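Inicio | Foros | Almacenamiento | Normas | Contacto
Buscar en el foro... Buscar

Copias de seguridad con la unidad de red Grudex: consulta sobre el cifrado 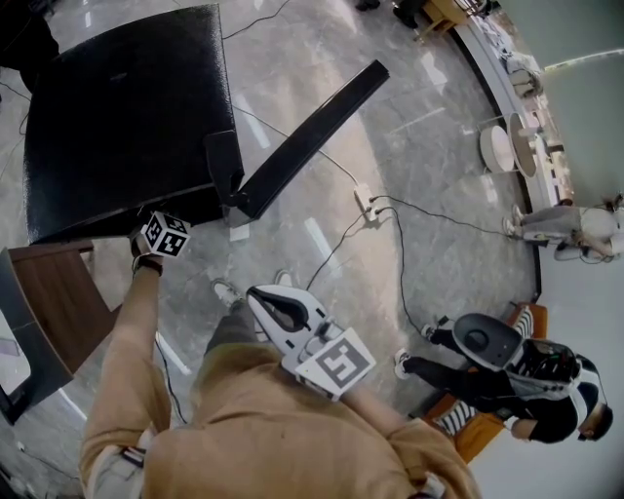
Wummont: Conviene precisar en primer lugar si el cifrado se activó antes de crear el volumen. De lo contrario, el equipo exige formatearlo.

Brarndale_TI: Se activó después, y el sistema no solicitó formateo alguno. La copia inicial, de unos 200 GB, concluyó sin incidencias; las incrementales se interrumpen a los 15 minutos.

Wummont: En tal caso, únicamente quedó cifrada la carpeta compartida. Recomiendo rehacer el volumen.

Lui: Discrepo. Rehacerlo supone perder el historial de versiones. Procede revisar antes el tiempo de espera de la sesión, cuyo valor de fábrica es insuficiente. En nuestro centro se amplió en mayo y no se han registrado más cortes.

Wummont: Dicho ajuste no resuelve la falta de cifrado del resto del disco.

Lui: Ciertamente, pero son dos cuestiones distintas y la consulta se refería también a las interrupciones.

Brarndale_TI: Agradezco ambas respuestas. Se modificará primero el tiempo de espera y se comunicará el resultado en este mismo hilo.

Etiquetas: NAS, cifrado, copias incrementales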